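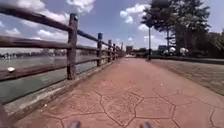

3.2 Sample and survey procedure

Figure 2. Paved path with wooden fence.

The study draws on a survey of household customers who had changed their energy or home insurance provider in the previous twelve months. Invitations were sent to 3,000 households through the Jotari comparison service, and 2,230 opened the questionnaire. After incomplete forms were removed, 1,512 responses remained for analysis.

Respondents rated their current provider on price, billing, claims or complaint handling, and ease of contact. Each item used a five-point scale. A free-text field allowed them to state the main reason for leaving the former provider. Ibarra and Vida coded these replies separately, and Győri settled the cases in which the two codes differed.

Customers holding both products with one provider, mainly Vinadico, were asked to complete the rating items once for each product. Their answers were treated as separate ratings, with standard errors clustered by household. Ratings for Grilik were left out of the provider-level tables, as the firm entered the market after the survey opened in July. They are kept in the pooled estimates reported in Section 4.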